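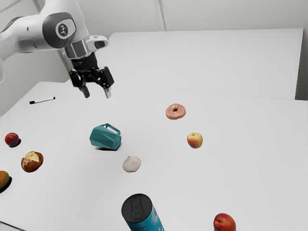 Help Center > For Artists > Releasing Music

Releasing a single with Vunel: frequently asked questions

Vunel distributes singles and EPs for independent artists. The answers on this page apply to new releases and re-releases. For questions about payouts from live recordings, see the Live section.

How early should I submit my single?

At least 23 days before the release date. You can submit later than that and we will still deliver the song, but it won't be put forward for editorial playlists, and some stores may show it a day or two after the others.

Fridays are the default. You can pick any other day in the release calendar, including Sunday. The song goes live at midnight local time in each country unless you choose a single worldwide time.

What files do you need?

One stereo WAV file, 16-bit or 24-bit, at 44.1 kHz or higher. We don't accept MP3s, even at high bit rates. Please leave no more than a second of silence at the beginning of the track.

Artwork has to be square, in RGB, and saved as a JPG or PNG. Text on the cover can only be the artist name and the song title. Stores reject covers with web addresses, prices, social media handles or the words "out now."

My song was recorded at home. Is that a problem?

No. A good share of what we deliver was made in bedrooms. Signe Bjarnason cut all the vocals for her EP Flillatstead in a closet in her parents' house and mixed it on headphones. We check for clipping, dropouts and wrong channel balance. We don't judge the sound otherwise.

Do I need to have my track mastered?

You don't need to, but an unmastered track will usually sound quieter than the songs next to it in a playlist. If you don't have someone to work with, Mirzaei Mastering takes single-song jobs from Vunel artists at a reduced rate. Book through your dashboard under Services. One round of changes is included.

If you send us a new master after the song has been delivered, the old file stays in stores until the new one is approved. Play counts carry over as long as the ISRC is the same and the length hasn't changed by more than a couple of seconds.

Can I release a song that has already been on SoundCloud or Bandcamp?

Yes. You can leave it up there or take it down. If it was released through another distributor, give us the original ISRC and ask the other company to remove its version once ours is live. Don't remove it first, or you may lose your play counts.

Who gets listed as a songwriter?

Everyone who wrote part of the music or the lyrics. Legal names only, no stage names. A producer who made the beat is normally a songwriter too, unless you have agreed on something else in writing. We don't settle disagreements about this. When two people claim the same share, we hold the royalties for that share until both of them confirm the split.

How do splits work?

Open the release, choose Splits, and enter an email address and a percentage for each person. They get an invitation and have 60 days to accept. Money for anyone who hasn't accepted is kept in the release balance and isn't lost. After 60 days you'll be asked to send the invitation again.

Percentages can be changed at any time, but only for future earnings, and everyone on the split has to approve.

What if my song has a sample in it?

Clear it before you submit. You need permission from the owner of the recording and from the publisher of the song. Sounds from royalty-free packs are fine, but keep the license. We may ask for it. Old home videos, voicemails and answering machine messages are also fine if the people heard in them agree. TV commercials and movie dialogue are not, no matter how short the clip is.

Can I release a cover version?

Yes, if you keep the melody and lyrics as they are. Mark the track as a cover when you submit and name the original writers. Translated lyrics or new verses count as an adaptation, and those need the publisher's written approval.

How do I get on a Delix playlist?

Delix is our own editorial channel. Every single that comes in on time is listened to by someone on the Delix team, and there is nothing extra to fill out apart from the pitch box. Keep the pitch short. Tell us the mood, the instruments and anything that's already planned, such as a video or tour dates. Comparisons to famous artists don't help much.

The bedroom pop list is put together by Afshin Ghorbani and is updated once a week. It holds 31 songs at a time. We can't tell you why a particular song wasn't picked.

Do not pay anyone who promises you a spot. Neither Vunel nor Delix charges for placement.

When do I get paid?

Stores report to us two to three months after the month in which a song was played. Streams from July, for example, normally show up in your balance in September or October. You can withdraw once your balance reaches the minimum shown on the Payments page.

I have some 2,000 streams and my balance is still zero. Why?

The most common reason is that the report hasn't come in yet. The counter in your artist app is updated daily and our balance isn't. Also check whether the streams came from one of the stores that only pays out above a yearly minimum per track. Those are marked with a star in your sales report.

Can I change the title or the cover after release?

Covers can be changed whenever you like. Small corrections to titles, such as a spelling mistake or a missing "feat.," are fine too. A completely different title counts as a new release and gets a new ISRC.

My song is on the wrong artist's page. What should I do?

Send us the link to the page where it appears and the link to your own page. If you don't have a page yet, say so and we'll ask for one to be created. Moving a song usually takes three to five working days. To avoid this next time, choose your existing profile from the list when you submit and don't type the name in by hand.

How do I take a song down?

Go to the release and choose Remove from Stores. Most stores take it down within two days, a few need up to two weeks. Earnings from before the removal are still paid out. You keep all rights to your recording, and you can release it again later, with us or with somebody else.

Still have a question?

Write to artist support from the email address you use for your Vunel account and include the release title. Replies go out Monday through Friday.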